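The rules taped to my bench

13th June

I got three emails last month asking what rules I follow when I run the two arms in my spare room, so I'm writing them down. None of this is a safety standard. If you run arms at work, you have real documents for that and a person whose job is to make you read them. This is one hobbyist's list, and it has changed a lot since I put up the first version.

The first rule is that nothing moves until the whole reach has been looked at. I used to look only at the spot where the grip was going to happen. Then an elbow took a mug off the shelf behind it while I was watching the fingers. Now I run the arm through its full path at low speed with the gripper open, and I stand where I can reach the stop button without leaning over the table.

The second rule is about cables. Every cable gets enough slack for the farthest pose, and the slack has to go somewhere on purpose. My Levchenko bracket came with two clips and I threw them in a drawer for most of a year. They are on now. Before each session I move every joint to its end and watch the cable, not the arm.

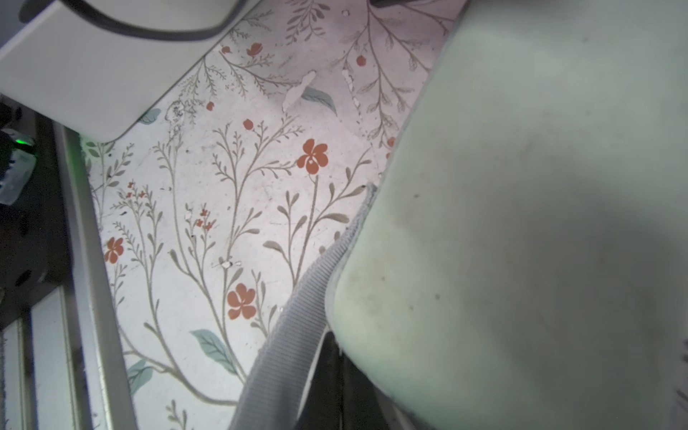

Third rule: soft things get their own settings. I keep a profile in Grindach called "cloth" and I don't let myself use the default one on fabric. The default was tuned on wood blocks, and it closes hard and fast. On cloth it drags the table covering along with the item, and then everything on the table has shifted and the next 80 tries are worth nothing. The cloth profile closes slower and stops for a moment before lifting. It makes a session longer and I have stopped minding.

Straps, cords and ribbons come under this rule too. I treat a loose strap as a separate object. It gets laid out away from the joints before the run starts, and if it ends up near a hinge or between two moving plates I stop and reset. I don't try to work it free with the arm. I did that once and spent an evening picking threads out of a bearing.

The fourth rule is one arm at a time unless the task needs both. When both are live, one is parked and locked at a known pose while the other works. Brinero has a setting for shared zones and I use it, but I also leave a gap wide enough for my hand between the two reaches. Settings get lost when software updates. The gap doesn't. 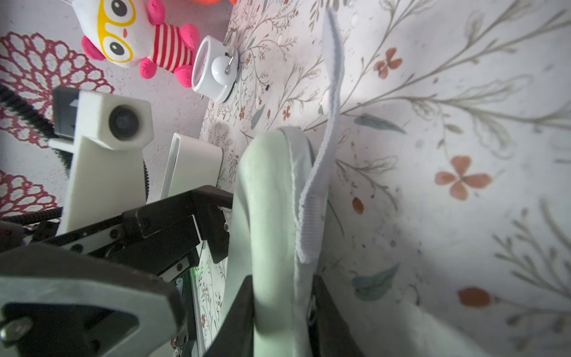
Gripper closed on the green fabric, with the strap running up across the cloth.

Fifth, write it down before you forget it. My log has 2000 lines in it now, one for each try, and the only columns I really use are the profile name, the result and a short note. I went back through it in June to see how often I had broken my own rules. Out of the last 495 tries, 313 had a note saying the full checks were done. The rest were mostly late in the evening. That led to rule six, and rule six is that I quit at nine.

A word on table coverings, which a couple of people asked about. Some setups call for a plain gray mat. I use patterned cloth on purpose, because the houses I care about have patterned cloth in them. The rule I do keep is that it lies flat at the start and I replace it when the worn spots get in the way of what I'm testing. Tape under the corners is fine. Tape on top catches the fingers.

I posted an earlier version of this list on the Cultuneo board and got two good corrections. One was to test the stop button at the start of every session – I had been testing it when I remembered. The other was to check the screws on the gripper plates with a driver and not with my thumb. Both are on the list now, with the date I added them.

Still undecided: whether to set a top speed for the wrist alone. I have it capped at the moment and the motion looks clumsy, but I haven't had a bad knock with the cap on. I'll leave it there through the summer and see what the log says.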